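Evura Home Hub review: fixed wireless that mostly does the job
By Parisa Jafarzadeh

Evura has been selling home internet over its 5G network since the spring, and the Home Hub is the box you get with it. I used one as my only connection through March, in a second-floor apartment in Manzano, after nine years on cable.

Setup is short. You put the SIM in the base, plug in the power and wait for the front light to turn white. The app then asks you to walk the hub from window to window while it checks the signal. My best spot was the kitchen window, which faces the tower on the ridge. The bedroom side of the building was much worse, and I would not have kept the service if that had been my only option.

Download speed at 7 a.m. on a Sunday peaked at 520 Mbps. Weekday evenings were slower and less steady, but video calls held up and streaming never dropped to a lower picture quality. Uploads are the weak point. Sending a folder of 1432 photos to cloud storage took most of an afternoon, and calls got choppy while it ran. Cable was no better at this, to be fair.

Wi-Fi range is fine for an apartment. My neighbor Omid Kordestani has the same hub in a two-story house and had to add Evura's mesh unit to reach the back bedroom. The mesh unit is extra, and it only works with Evura's own hub.
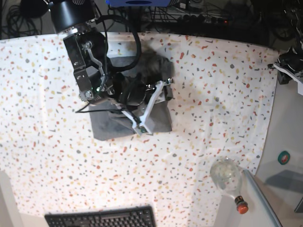
Can you use your own router with it?
You can plug one into either of the 2 Ethernet ports, but the hub has no true bridge mode, so you end up with two layers of address translation. Browsing and streaming are unaffected. Some online games and anything that needs an open port will give you trouble.

Customer service was mixed. The first person I reached by chat told me to reset the hub, and so did the second. The third, on the phone, saw that my line had been set up on the wrong plan and fixed it while I waited. The corrected bill took another cycle to show up.

On price, Evura undercuts Ernura's cable plan before the equipment fee and comes out slightly ahead after it. There is no contract. Traffic is slowed at busy times once you pass the monthly allowance, and the allowance is listed in the terms, not on the sales page. Unau's fiber would beat both, but it stops three blocks from my street.

I'm keeping the hub for now. If you upload large files for work, stay on what you have until fiber reaches you. Check the return window too, and test the signal in every room before it closes.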